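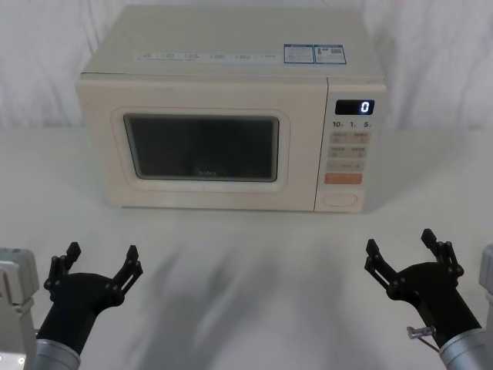 Anahera Doolan asked whether the board has to be paired again every time the scorer changes tablets during a match. It does, but the score is kept on the board, and the steps are under 4.5.

4. Setting up the Juseck scoreboard for a match

This section covers connecting the board to the Melar scoring app, entering the match details, and running the display from the first ball to the last. It assumes that the board has been mounted and wired as described in Section 3. If you use the Cisneros trailer frame, lock the wheels and lower all the stabilizer legs before you switch on.

CAUTION: Do not open the rear panel while the board is connected to power. Do not run the power cable across the outfield inside the boundary rope.

4.1 Before you start

You will need:
- the board, with the power cable and the antenna fitted
- a tablet with Melar installed and charged
- the 4-digit board code, printed on the inside of the control box door
- both team lists, if you want batter numbers shown

The board code for new units is 2816. Change it before your first match (see 4.6). Any tablet in range that has the code can take over the display.

4.2 Switching on

1. Plug the power cable into an outdoor outlet with ground fault protection.
2. Turn the main switch in the control box to ON.
3. Wait for the self-test. Every digit shows 8, then the board goes blank, then a single dash appears in the Total window.
4. Check the digits during the self-test. If a segment stays dark, write down which window it is in and see Section 7.

Note: The self-test runs once. To see it again, turn the board off, wait for the small red light in the control box to go out, and turn it back on.

4.3 Pairing the tablet

1. Open Melar and tap Boards.
2. Tap Find. The board appears under its ground name, or as "Juseck" if no name has been set.
3. Tap the board and enter the code.
4. When the dash in the Total window changes to 0, the tablet is paired.

If more than one board is listed, check the names before you tap. At grounds with two fields side by side, such as Tistumbridge, it is easy to pair with the neighboring board and put your score up on somebody else's match. Give each board its own name under Boards > Rename.

Keep the tablet in sight of the board where you can. A scorers' room with metal shutters will weaken the signal even when the shutters are open. Move the tablet to the window side of the table first, and if the signal bars still drop, fit the extension antenna from the accessory bag.

4.4 Entering the match

1. Tap New Match.
2. Choose the format. For limited-overs matches, enter the number of overs per innings. For matches of more than one day, choose Timed and leave the overs blank.
3. Enter both teams. The board has room for eight letters per team, so type a short name in the second box.
4. Enter the toss and which side is batting.
5. Choose the openers and the bowler.
6. Tap Send to Board.

The windows now show:

Total - runs scored by the batting side
Wickets - wickets fallen
Overs - completed overs; the small digit shows legal balls in the current over
Batter 1 and Batter 2 - individual scores
Last Wicket - total when the last wicket fell
Target - second innings only

Note: The Total window has three digits. A total of 693 is shown in full. From 1,000 runs the window shows only the last three digits, and a lamp to the left of it lights up.

Wides and no-balls are added to Total but do not move the small Overs digit. If you play in a junior league where extra balls are not bowled again, change this under Match > Rules before you tap Send to Board. The setting cannot be changed once a ball has been scored.

4.5 Changing tablets during play

The board holds the last score it received, so nothing is lost from the display while you swap. Do this between overs or at a drinks break if you can.

1. On the first tablet, tap Boards > Release. The digits stay lit.
2. On the second tablet, open Melar and pair as in 4.3.
3. Tap Load from Board, not New Match.
4. Compare the screen with the paper scorebook. Check the batter on strike as well as the total.
5. Tap Resume.

CAUTION: Tapping New Match at step 3 and then Send to Board clears the display and the stored score.

If the first tablet has a dead battery and cannot be released, hold down the blue button in the control box until the dash shows in the Total window, then let go. Pair the second tablet. The score comes back when pairing is done.

Load from Board brings over totals only. Ball-by-ball detail stays on the first tablet, and can be merged after the match under Match > Combine.

4.6 Changing the board code

1. Pair the tablet and tap Boards > Security.
2. Enter the old code, then the new one twice.
3. Write the new code on the label inside the control box door - the old label peels off.

All other tablets are dropped when the code changes and have to be paired again.

4.7 Rain and bad light

The board can stay on in rain as long as the control box door is closed and latched. In a storm with lightning, turn it off at the main switch and unplug it. The stored score is kept.

If the match is shortened, tap Match > Revise and enter the new overs and target from the umpires. Melar does not work out revised targets. Error 27 after a revision means that the new number of overs is lower than the number already bowled. Check the figure with the umpires and enter it again.

For error codes other than 27, see Section 7.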